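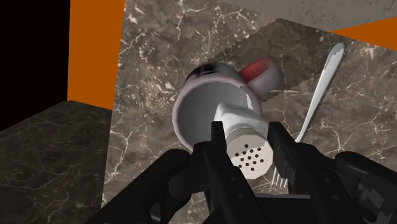 Group meditation retreats are sold by length, and I think length is the wrong measure. The residential course at Grestier runs from early morning until late evening, with 50 minutes of sitting in each session and short breaks between them. A beginner's attention does not hold for that long. It tips over like a white mug on a marble worktop, and whatever it held is gone before the bell. The usual advice is to sit through it, and I no longer give that advice.

Ineke Wouters, who taught me, divided her sessions into short sittings with walking in between. The total was lower than at Grestier. Her students kept a daily practice at home, and in my view a retreat should be judged on that. Dirk Nijs disagrees. He holds that long sittings expose habits of mind which short ones leave alone. I accept this for people with years of practice. Most of those who book in December have had a few weeks.

Cost is a separate matter. My last stay came to 763 euros, for a shared room and two meals a day. A local group meeting on two evenings a week would have cost me the tram fare.

I would keep the long format for those who ask for it and have a settled practice. Everyone else should be offered the shorter sittings first, with the timetable printed in the booking letter so that they can see what they are agreeing to.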